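Lists > Plondbridge Players & Friends > Archive > January

Subject: Re: Murder mystery supper, who's doing what?
From: Tia Kershaw

Hi all,

Trinidad wrote:

> Can somebody please tell me if the mystery supper is going ahead in the
> Gosling Room or not? I've had three people stop me at the store wanting
> tickets and I don't know what to charge them. Also, are we still using
> the script from two years ago? My sister came to that one and she will
> remember who did it. She remembers everything.
> Trinidad

Yes, it's going ahead, and yes, we have the Gosling Room! Hugo signed for it last night. We get the keys at 4 p.m. and have to be out by midnight, so anyone who likes to linger over coffee (you know who you are) will be lingering in the parking lot.

Tickets are $20 a head and that covers supper, the show and one drink. Kids under 7 get in free but I'd really think twice about bringing them, the second act has a scream in it and Lowri does not hold back. Please don't promise anyone a discount for a full table. We did that last time and I was still sorting out the envelopes in spring.
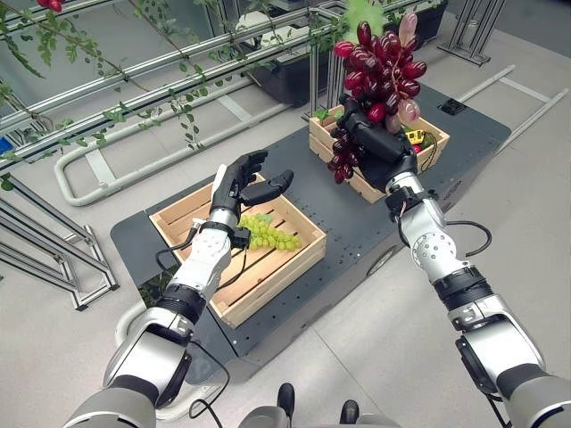 Now, the script. Trinidad, your sister is safe, we have a brand new one! Remedios finished it over the holidays and it's called "Death at the Hotel Plisa." It's set in a run-down ski lodge where the owner gets poisoned during a talent contest, and every table gets an envelope of clues between courses. I read it in one sitting and guessed wrong twice. She's asked me to say that the accents are optional and that she would prefer, in the case of the Colonel, none at all.

Parts so far: Lowri is the widow, Hugo is the Colonel (see above re: accents), I'm the maid with the bad knee, and Remedios will be the inspector, so if we all forget our lines there's at least one person up there who knows how it ends. We still need a ski instructor and a piano player. The ski instructor has 2 short scenes and then lies on the floor for most of dessert. The piano player has to play a little, but it can be the same four songs over and over, the lodge is supposed to be depressing.

Kellotier is lending us the lights again, same deal as before, we put their name on the program and bring everything back the next morning. I'd love a second car for that if anybody has a hatchback.

First read-through is at my place at 7 p.m., date to follow once I hear from Lowri about her shifts. Bring a pencil. I'll make the lentil soup.

One more thing, the program needs to go to the printer soon and we're ordering 200, so if your name was spelled wrong last time, write me now and not after!

Tia

Comments

Lowri C.: I do so hold back. You should hear it at home. Shifts are up tomorrow, will email you.

Hugo Paredes: I have been practicing the accent in the car and I think Remedios should hear it before she decides.

Remedios A.: I have heard it. I can take the back seat down in my car for the lights.

Trinidad: Thank you Tia! Put me down for the piano if you don't mind a lot of "Moon River." My sister wants four tickets.

Contact the list owner | © Plondbridge Players | Back to top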